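Print this page | E-mail this page

Pramstead Household Recipe Card Collection: Data Card

Summary

The Pramstead Household Recipe Card Collection is a set of 985 transcribed recipe cards from private kitchens in the Pramstead district. It is intended for the study of home cooking, household vocabulary and local measurement habits. The collection is maintained by the Valcárcel Library of Domestic History and is distributed as plain text with one accompanying table.

Contents

cards.txt — full transcriptions, one card per block
index.csv — card number, dish type, decade, donor code
units.csv — 185 unit expressions with suggested modern equivalents
notes.txt — transcription rules and known errors

Source and Selection

Cards were donated by residents in response to a public notice. Typed and handwritten cards were both accepted. Clippings pasted from newspapers or packages were excluded, as were cards that could not be read by two transcribers working separately. Donors signed a release form, and family names were replaced with codes before transcription began.

Transcription Rules

Spelling is kept as written. Abbreviations are not expanded in cards.txt, but the common ones are listed in notes.txt. Crossed-out words appear between square brackets. Stains and tears that hide text are marked with the word "gap." Dish types follow the Ivent kitchen subject list, which has nine top-level headings.

Known Limitations

Baked goods make up 600 of the cards and are therefore heavily represented. Everyday suppers, which many cooks did not write down, are scarce. Oven temperatures are often missing or given only as "slow" or "quick." 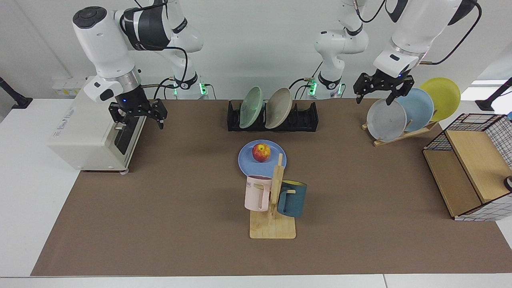
Decades were assigned from paper type and donor statements and should be treated as estimates. Users who need firm dates should limit their work to cards with a "D" in the last column of index.csv.

Use and Citation

The files may be used for teaching and research without charge. Commercial reprinting of complete cards requires written permission. Please cite the collection by its full title and version number. Corrections received before June are included in the summer release — later ones are held for the following year.

File checking for this version was carried out with the Grekon table validator. No open errors remain in index.csv.

Last updated: 2 Dec 2023

Contact | Copyright Valcárcel Library of Domestic History | Back to top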